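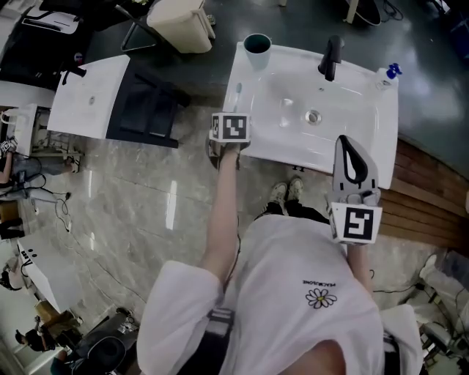 I bought the Barkham faucet from Plellance in May to replace a two-handle one that dripped no matter how many washers I put in it. It is a single-lever model with a pull-up drain, sold for small bathrooms, and it cost me 35 dollars more than the plain version in the same line. The company says it suits most basins with one hole. A plain white rectangular sink like the one in the photo is the sort it was drawn for, and on a round bowl I think the square base would look out of place.

Installation took me 50 minutes, and most of that was getting the old nuts off. The supply hoses come attached. They are a little short, so measure from the shutoff valves before you order. The instructions are one folded sheet with small drawings, and step four shows the gasket upside down. Italo Fontana pointed this out in his write-up of the older model, and it still hasn't been fixed.

The lever is the best part. It moves smoothly and stays where you leave it, and there is a light stop at the halfway point that keeps the flow down when you are only brushing your teeth. Hot is to the left, with a small red dot that has already started to wear.

The drain is less good. The lift rod is thin and the plug sits slightly crooked, so a full basin loses water slowly. I adjusted the clip twice. It got better — not perfect. My old Daly drain held water overnight.

The finish is black over brass. It hides water spots well, but toothpaste shows up and should be wiped off the same day. I use a damp cloth and nothing else.

Spare cartridges are listed as part 2114 and can be ordered separately. I have one in the drawer and haven't needed it yet.

I would buy the faucet again and fit a different drain.

Joar Isaksson
Sep 3, 2025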